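Drying Time of Cotton Knits in Shared Laundry Rooms

Cheuk-hei Hsueh and Xiaoqing Peng
Hasdale, Department of Textile Studies

1. Background

Residents of the Hasdale dormitories dry most of their clothing on racks. The machines in the basement are often full in the evening, and many knit garments shrink in them. The usual complaint is that the body of a garment is ready well before the cuffs and hem. This report measures that difference and tests whether spin speed or rack spacing has the larger effect on it.

2. Materials

All test pieces were cut from one roll of single jersey cotton supplied by Cheung. The cuff samples were 2 x 2 rib in the same yarn, sewn to the jersey with an overlock seam. Pieces were washed once before testing to remove finishing agents and then left flat overnight in the test room.

Rib holds more yarn per unit of area than jersey when it is relaxed. The columns of knit and purl stitches fold toward each other, so the band is thicker than a single layer of the body fabric. Water held in the grooves has less contact with moving air. At the seam there are two fabrics plus the sewing thread, and we expected this line to be the last part to dry.
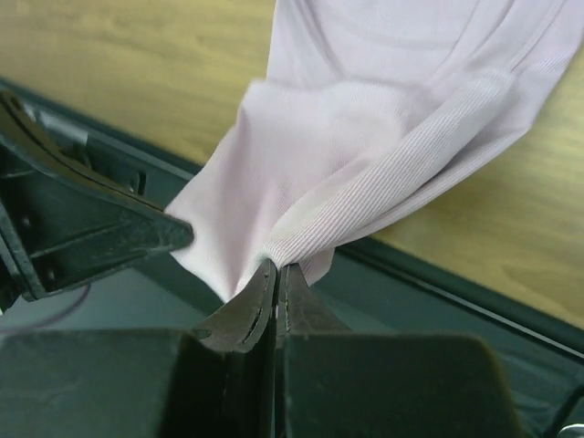
3. Method

Each piece was soaked, spun at either 600 or 1000 rpm, weighed, and hung on a Salledico folding rack. Weights were taken every 90 minutes until two readings in a row agreed within the resolution of the balance. Body and cuff sections were unpicked and weighed separately at the end of each run – this destroyed the sample, so every run used a new one.

Room temperature and humidity were recorded with a Jisevow logger on the shelf above the rack. The window stayed closed. One run was dropped when the heating came on early on a Wednesday and the humidity fell sharply.

4. Results

Spin speed had the larger effect. Pieces spun at the higher speed started with less water and reached constant weight sooner at both rack spacings. Wider spacing helped the body fabric but made little difference to the rib. At the lower speed and the narrow spacing, the rib still held almost 2 times as much water per gram as the jersey at the last reading before the body was dry.

5. Sources of error

Unpicking the seam took several minutes and some water was lost during handling. The loss was probably greater for the body section, which has more exposed surface. We did not correct for this. Samples also stretched slightly under their own wet weight, and the stretch was uneven along the band.

6. Further work

The same test should be repeated with a cotton and elastane rib, which most of the garments in our resident survey contained. Hanging pieces by the hem, with the cuffs lowest, was not tested.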